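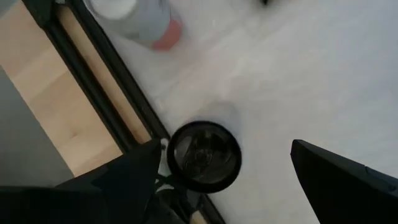 Imprimir | Enviar por e-mail

O mordomo ainda não chegou

Maio de 2019

A minha avó arrumava a despensa em dez minutos, a falar ao telefone e com uma panela ao lume. Lembrei-me muito dela no laboratório da Zwahlen, onde passei uma tarde inteira a ver dois braços mecânicos tratar de latas de refrigerante. Não das da semana toda. Destas, as que estavam em cima da mesa.

Há anos que nos prometem o robô doméstico para o Natal seguinte. Na feira de Pluvmont, em setembro passado, vi um protótipo dobrar uma toalha com a solenidade de quem dobra uma bandeira. O público aplaudiu. Depois o técnico pôs-lhe à frente uma camisa e a demonstração passou para o intervalo. O folheto anunciava o preço de lançamento, 2.178 euros, e em letra miúda explicava que a camisa viria numa atualização.

Na Zwahlen são mais modestos, o que me agradou. A tarefa que me deixaram ver é a que qualquer repositor de supermercado faz a pensar no jantar: pegar numa lata, levá-la para a prateleira, deixá-la de pé. O último ponto é o que dá trabalho. 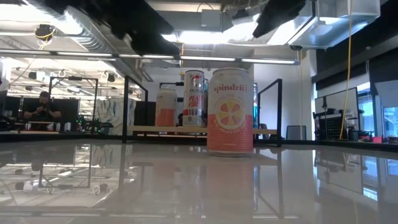
Toranja à frente, pêssego atrás: a despensa do futuro, vista da bancada.

Uma lata parece o objeto mais dócil do mundo. É cilíndrica, é rígida, não foge. Mas reflete as luzes do teto, e uma lata cheia não se comporta como uma vazia, que cede se a pinça aperta demais e escorrega se aperta de menos. Deitada, rebola. Nós resolvemos tudo isto sem dar por nada, com os dedos, e só reparamos que era difícil quando vemos uma máquina parar a dois centímetros do alvo, a ponderar.

Perguntei quanto tempo levava a ensinar-lhe uma coisa destas. Responderam-me com números: 215 demonstrações feitas por pessoas, das quais aproveitaram 133. As outras, disseram com delicadeza, tinham "problemas de execução humana". Fiquei a saber que também nós deixamos cair latas, e que há quem tome nota.

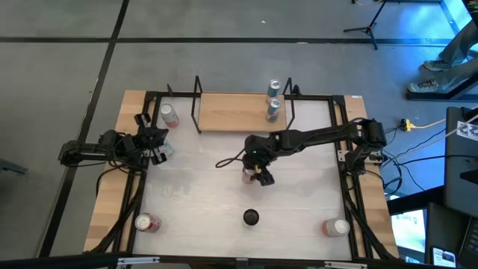 O que me impressionou foi a falta de pressa. Um ser humano que demorasse tanto a pousar uma bebida seria levado ao médico. A máquina, não: aproxima-se, corrige, volta a aproximar-se, e quem está a ver acaba inclinado para a frente a torcer por ela, como se torce por uma criança na festa da escola. Ao fim de uma hora já eu tinha opiniões sobre a técnica.

Nas fábricas a história é outra, mas não tanto como se pensa. A engarrafadora de Plitmont tem 24 braços a empilhar caixas e fazem-no lindamente, desde que as caixas cheguem todas iguais, na mesma posição e à mesma hora. No dia em que visitei o armazém vinha uma amolgada. A linha parou, acendeu-se uma luz, apareceu um homem com uma sandes, endireitou a caixa com a mão livre e foi-se embora.

A loja-piloto de Wonulbridge quer pôr um destes sistemas a repor bebidas durante a noite. Parece-me sensato: a essa hora não há clientes, e a paciência é barata. Em casa a conversa muda. A minha cozinha tem uma gaveta que só abre com um joelho, e ainda não conheci robô com joelhos.

Saí da Zwahlen com sede - ninguém me tinha oferecido uma lata - e parei no café da esquina. A empregada pôs-me a bebida à frente sem olhar, enquanto fazia o troco de outra mesa.

Imprimir | Enviar por e-mail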